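Moller wrist kit for folding and garment work

Code 1884. In stock, ships from Boveck. Lead time is longer in March, order early if you can.

What it is

Small camera, bracket, two slim fingers and the cable to go with it. Bolts on at the wrist of most light arms. Made for people who want to work with clothes and other soft stuff – T-shirts, swimwear, towels, pillowcases – and are fed up with grippers built for boxes.

What's in the box

Camera on short bracket
Pair of fingers, dark, rounded tips
Spare tips, 4
Cable, 6 metres
Hex keys, bolts, printed sheet
Adapter plate for the Bezerra arm (older plate on request, ask for part 1836)

No power supply. Most arms have a spare outlet at the wrist, if yours doesnt, tell us when ordering and we'll quote for one.

Fitting

Arm off first. Plate on, then bracket, then fingers. Cable goes up the inside of the forearm, leave a bit of slack at the elbow or it will pull. Almost everyone fits the bracket the wrong way round first time. Arrow on the bracket points at the fingers.

Once it's on, run the setup page from the Mustitz software. Takes a few minutes. It wants a clear view of the tabletop and a fairly even light, so turn off any lamp that throws a hard glare.

On cloth

Rounded tips are the main thing. They press into the fabric and draw up a small pinch without snagging the weave. Good on cotton, jersey, thin swim fabric. Fine on busy prints too, the software looks at edges and folds and doesn't much care about pattern. Drawcords and waistbands are the usual sticking point – the camera sits close enough to show a cord loop right up by the fingertip, so you can see what you're about to grab and stop if it's wrong.
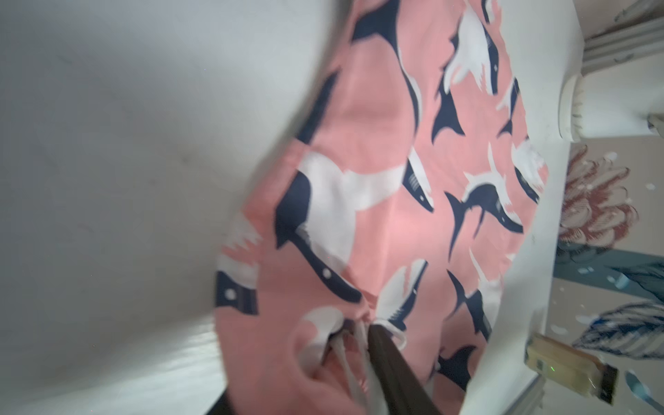
Thick coats, no. Anything padded, no. Leather will go but slips, use the spare tips with the ridges. For denim slow the arm right down and take a bigger pinch.

Works with a person driving or on its own. Most of our customers start by hand, save a good number of runs, then let the software have a go. Picture from the wrist is saved along with the arm's movements so the two line up when you play them back.

Care

Wipe tips with a damp cloth. No solvents, they go cloudy and then sticky. Lint builds up behind the finger joint, blow it out every so often. Lens cover unscrews, don't overtighten it going back.

Change tips when the rounding goes flat on one side. How long that takes depends on the cloth, towelling eats them fastest.

Worth knowing before you buy

Close focus only. If you need to see the whole table, get a second camera overhead, we sell a clamp for it.
Fingers are not rated for hot items. Straight from the dryer is ok, straight from the iron is not.
Does not fit the Bezerra Mini. We get asked alot.

Returns and spares

Send back unused in the box for a refund. Used tips can't come back. Fingers, tips and cables are all sold seperately from the spares page, brackets by email. Put 1884 in the subject line and say which arm you have.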